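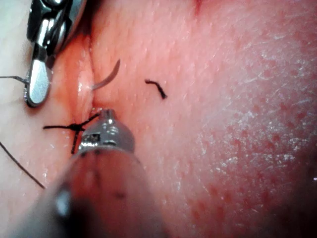 July 3, 2025

I finally closed the last of my old bank accounts, the one I opened when I still lived in Colley, and it took most of a month. I'm writing down how it went because I looked for a plain account of this before I started and mostly found articles trying to sell me a different bank account.

Some background. I had four accounts. One was my regular checking. One was a savings account attached to it. The third was a credit union account from my first job, and the fourth was an online savings account I opened for a sign-up bonus of $200 and then forgot. The bonus did arrive. I spent it on tires.

The reason for having so many was that I moved a lot, and each time it was easier to open something new than to fix what I had. That works fine for years. Then you do your taxes and have to log in to four websites, one of which no longer accepts your password and wants to text a code to a phone number you gave up two apartments ago.

I started in April by making a list. Every account, the balance, what came in and what went out. I did this on paper. I tried a spreadsheet first and kept fiddling with the columns.

The balances were not what I expected. The credit union account had $2912 in it, which I had been thinking of as "a little money up there." The online savings had $700. The savings account at my regular bank had almost nothing, and it was being charged a monthly fee for that. I went back through the statements and the fee had started after they changed the minimum balance. They did send a letter. I found it later in the pile with the warranty cards.

So the first one to go was that savings account. I did it at the branch. The woman at the desk asked if I'd like to hear about other savings options and I said no, and she closed it. The whole visit was shorter than the drive.

The online account was next and it was harder. There is no close button on the site. There's a help page that tells you to send a secure message, and the secure message form has a drop-down menu of topics, and closing an account isn't one of them. I picked "Other." Two days later I got a reply saying I had to move the money out first and then write again. I moved the money out and wrote again. Then a few cents of interest posted after the transfer, so the balance wasn't zero, and they couldn't close it. I had to move the cents. If you are doing this, call and ask them to send the final balance with the interest included. They can do it on the phone. They just don't mention it in the messages.

The credit union took the longest. This was the account with the old phone number, and without the phone number I couldn't log in, and without logging in I couldn't change the phone number. They wanted me to come in with ID. The nearest branch is still in Colley, which is four hours away. The other choice was a notarized letter with a copy of my license, so I did that. The notary was at the shipping store next to the Gutotia bakery, and I got a loaf of their seeded rye while I was there. It was good bread. It keeps for nearly a week if you leave it in the paper.

The first letter came back. I had signed with my middle initial and the signature card on file didn't have one. I'd signed that card when I was nineteen. I went back to the notary, signed it the old way, and mailed it again. The check came eleven days after that.

Before I closed that one I should have looked harder at what was attached to it. I had checked the last three months of activity and seen nothing, so I figured it was clear. But there were two things that only billed once a year. One was the domain name for this blog. The other was a subscription to Kirar, a sheet music site I signed up for when I was trying to learn guitar and haven't opened in a long time. The Kirar payment failed and they canceled me, which was fine. The domain payment failed too, and I got an email about it that went to spam. I caught it with a few days left. If the blog was down for you at the end of last month, that was a different problem, but it could have been this one.

Look back a full year. Fourteen months would be safer.

I also moved my paycheck, which I'd been dreading, and that part was easy. The payroll site let me change the account number and the next check went to the right place. I kept $1000 in the old account for one pay period in case something went wrong and then moved it over.

What I have now is one checking account and one savings account at the same bank, plus a credit card I've had forever. I put the savings in a spot on the app where I have to tap twice to see it. Bills come out of checking on the 3rd or the 18th. I called the electric company and the insurance company and asked them to change the due dates, and both did it without any trouble. I didn't know you could ask.

A few people have told me it's risky to have everything at one bank, in case the card gets locked while you're traveling or their system goes down. I thought about that. I keep some cash in the house and the credit card is with another company. For me that's enough. If I had more money or traveled more I might do it differently.

The paper took an afternoon by itself. I had statements going back to before I had a printer. I kept the tax years I'm supposed to keep, plus the closing letters from each account, and shredded the rest. My shredder takes five sheets at a time and gets hot and shuts off, so I'd do a batch, go wash some dishes, and do another batch. I had lunch from Đồng in between, the lemongrass chicken, and got sauce on a closing letter. It's still readable.

The closing letters are in a folder labeled CLOSED in the file box, behind the car title. The next thing on the list is the old retirement account from the same job as the credit union. I called them yesterday and they want a form that has to be requested by mail.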